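4. The board and the foam shapes

4.1 Why we ended up with foam

I should say up front that the materials took us longer to settle on than the task did. The task is simple enough to explain in a sentence (here are some small shapes, put them on the board so that they look sorted to you), and Iona Lennox had the wording more or less finished in an afternoon. Then came the shapes themselves, and that ate most of July.

We started with painted wooden pieces from an old sorting toy. They looked great and they were awful to work with. They clacked on the board, and several of our early sorters told us they had slowed down and gone gentle because the noise embarrassed them. The paint was glossy too, so under the room lights each piece had a bright spot on top that moved when you leaned over it, and in the overhead pictures that bright spot would wipe out the color of a small piece completely. We tried sanding the gloss off. Don't do this, it gets everywhere and you end up with pieces that are all slightly different from each other, and our sorters noticed that much faster than we did!

Foam fixed both things at once. It's quiet, the tops are matte, and the surface has a bit of a texture, so the pieces stay where you leave them when somebody bumps the table. Our current set is the Ellivine craft assortment, which we buy by the bag and then pick through. A bag always has a few pieces with crooked cuts or squashed corners, and those go into a separate tub that we use for practice rounds. I'd guess we toss out fewer than we used to, though we never kept a proper tally of that and I'm sorry now that we didn't.

The blocks are thick enough to stand up on the board with their shape facing the ceiling, and that matters a lot for what follows. With thin foam cutouts people tend to slide the pieces around with a fingertip, like coins. With blocks they pick them up. Picking up seems to make people commit a little more to where the thing goes next, and it gives us a cleaner idea of what counts as one move (see Section 5 for how we coded slides, nudges and second thoughts).

4.2 The board

Everything gets sorted on one plain wooden board, pale, with a quiet grain. It lies flat on the blue perforated tabletop that all the benches in our room have. I was very much in favor of skipping the board and sorting directly on the table, and I was wrong. In the first pilot we did exactly that, and people lined the pieces up with the holes. Of course they did! Give anybody a grid and they will use it. We got beautifully straight rows that told us a lot about pegboard and very little about how people think shapes belong together.

So the board went down on top, and the rows loosened up right away. It also gave people an edge to work against, which brings its own trouble. Some sorters treat the edge as a shelf and park things along it. Others stay well clear of it, as if pieces might fall off (the table carries on past the board, so they wouldn't go far). Heather Farquharson wanted us to paint a border so that everybody would have the same idea of where the usable area stopped. I talked her out of it, mainly because I was afraid of repeating the grid problem in a new costume. We still disagree about this and she may well turn out to be right.

We use the wood bare. A coat of varnish would have made cleaning easier, but it brought back the shine we had just gotten rid of. The faint darker streaks in the grain are a small nuisance in that every now and then a sorter will say they put a piece "on the line," meaning a streak we had stopped seeing weeks before. We turned the board end for end between the two halves of the study to see if that shifted anything. It didn't in any way we could pick up, and I wouldn't lean hard on that since we hadn't planned the comparison properly.

4.3 What "near" means, and the yellow pair

The part of the coding that gave us the most arguments was deciding when two pieces are together. We have 708 finished layouts in the main set, and in the easy ones there's a clump here, a clump there, and a lot of bare wood in between. Figure 2 is close to that kind of layout and it's the one we kept coming back to in coder training. The middle of the board is mostly open, there's a cluster of small colored pieces toward the back edge, and then up front are the heart and the hexagon, both yellow.

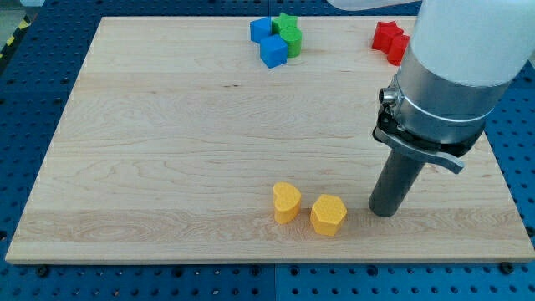 Figure 2. The yellow heart (left) and yellow hexagon (right) placed side by side near the front of the board, an instance of a "close pair, not touching" under our coding rules.

The heart and the hexagon nearly touch. Under our first set of rules they would have been two separate singles, because we had written down that pieces count as grouped only when there is contact. Iona coded a batch that way and came back annoyed, and I could see why. Look at the layout with any common sense at all and those two are a pair. They share a color, they sit side by side, and there's a big stretch of open board behind them. The tiny sliver of space between them is hardly worth mentioning next to that.

We then went too far in the other direction and tried a fixed distance. Anything closer than a thumb's width was a group. That worked nicely on sparse layouts and fell apart on crowded ones, where a thumb's width swallows half the board and you end up with one giant group containing everything. After a good deal of grumbling we landed on a rule that compares each gap with the other gaps on the same board. Two pieces are a close pair if the space between them is clearly smaller than the space from either one to anything else. It's fussier to explain to a new coder, but people get the hang of it after a practice sheet or so, and the disagreements dropped off to a level I could live with.

You'll also see that the pair in Figure 2 isn't lined up. The hexagon sits a little closer to the front edge of the board than the heart does. We argued about that too. Heather's position was that a slanted pair and a straight pair are different things and should get different codes, since lining up takes extra care. I thought we'd drown in codes. We compromised by noting the offset in a comment column, and in the end we used that column quite a bit in Section 6, so I owe her that one.

4.4 Which way a heart points

A hexagon is a forgiving shape. Turn it a little and it looks much the same, and sorters rarely fuss with one once it's down. A heart is different because everybody knows which way up a heart goes. In Figure 2 the point is toward the front and the lobes are toward the back, so for anyone looking from the front of the board it reads as a right-way-up heart. We call this "upright for the front" in the coding sheet, a clumsy phrase that we never managed to improve.

We hadn't meant to record direction at all. The Mackay sheet, which we borrowed for the basic layout codes and then scribbled all over, has no box for it. But during the pilot it was hard to miss how many people would set down a heart, look at it, and give it a turn. They didn't do this with the hexagons. When we asked, most people said something like "it was upside down," and looked at us as if the question was a bit silly. So we added a box with four options, one for each side of the board, and we told coders to pick the nearest side when a heart was on a diagonal.

I'd be careful about reading too much into it. A heart pointing the "right" way might be left over from how it was picked up, and a layout on its own can't tell you which. For the figure we make no claim about how the pieces got turned the way they are.

4.5 Color, briefly

Yellow was the easy one. It stands apart from the blue of the table, and it's different enough from the pale wood that none of our coders ever missed a yellow piece. We did worry that two pieces of the same color would be grouped by color every time and that shape would never get a look in. The heart and hexagon are a fair picture of that worry, as they have color in common and shape not at all. Whether color really beats shape is taken up in Section 6, along with the sorters who ignored both and went by what they called "liking."

The spare foam, the practice tub and the second board (same wood, a bit more scratched) are kept with the coding sheets and can be borrowed. Ask for the Parnix box, after the label on the lid.

Contact: Iona Lennox or Heather Farquharson, Parnix study | Text and figures © the authors | Back to top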